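January 3, 2023
Bitthorpe workshop, back bench

Sorting the toy samples into bags for the Skulitz order. Boxes were late, so we went with brown paper bags for the first lot. They crumple as soon as you handle them but they stand up fine if the rim is folded over once.

Packing order tried this morning:
Hard pieces first, flat against the wall of the bag. Soft toys second. Blocks on top of soft toys is no good - the block slides down the side and the plush ends up squashed in a corner with its ears bent.

Packed 12 bags before lunch. 2 had to be redone. One had split along the bottom fold, the other was missing its list. Put the lists in before anything else from now on.

The long blocks are the awkward ones. Laid down, they take up the whole floor of the bag and everything else rides up over the rim. Stood on end they leave room for one small soft toy beside them. Corners are rounded enough that I don't expect them to go through the paper, but I haven't dropped one yet. Need to do that with a loaded bag, from bench height.

Nedeljković bags are a heavier paper than the Keken ones and hold the fold better. We have 29 of them left. Use those for anything with a long block in it and keep the Keken bags for plush only.

Tried the blue block upright with the pink bunny to the right of it.
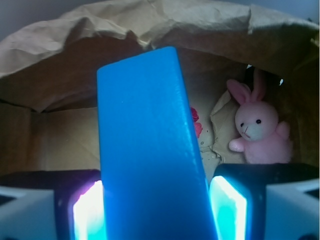
Abdelkrim Naciri thinks the soft toy should go in first after all, pushed into a corner, with the block stood next to it, and that a sheet of tissue between the two would stop the color rubbing off on the plush. I haven't seen any rubbing, but the tissue is cheap. Will do 2 bags his way and leave them on the shelf overnight.

Still to do: drop test, more labels, ask Skulitz if they want the rims taped or just folded. Tape gun is in the drawer under the scale, nearly out.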